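Mar 30, 2018

Up late again, feet killing me. Writing this quick before I drop off.

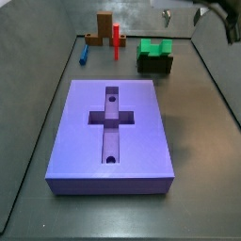

Purple block with the cross-shaped recess.

Hearing day. Rainer's, finally. Two hours on a plastic chair outside the room and then they wanted me for 16 minutes. Gion went in first, came out grey, wouldn't look at anyone. Not allowed to talk to each other so we talked about parking.

The question was always going to be the log. Who signed the custody sheet that night in December, and why the cell check at 3 got written up when the camera has the corridor empty. Luzius says he did it and got the time wrong. Could be. I said what I saw, which is that I was on the front desk with a drunk lad being sick in the bin and I didn't see him go down. Didn't see him not go down either. Fankhauser asked me that one twice, slightly different words each time. She's good. Wouldn't want her after me.

Page 394 of the bundle is my own statment. Odd reading yourself back. I sound about twelve.

Outcome: suspended without pay, final decision after the appeal. Bachmann told us in the yard, no notes, hands in pockets. Somebody said harsh, somebody else said lucky, then the phones went and that was that. Shift two short now. Hubert is covering nights until they find a body from Larnow, and he's already moaning about the drive.

Keep thinking of Luzius handing his card over at the desk. I was the one who had to take it. Put it in an envelope, wrote his name on, spelt it wrong, did it again. He said see you then. I said yeah.

Should ring him. Not sure I'm allowed, ask the union rep. Maybe just a text.

Other: boiler man didnt come. No milk. Uniform still in the machine from yesterday, will have to go round again. Early turn tomorrow, alarm set, second alarm set. Court file for the bin lad needs doing before anything else or Bachmann will have my head.

Bed.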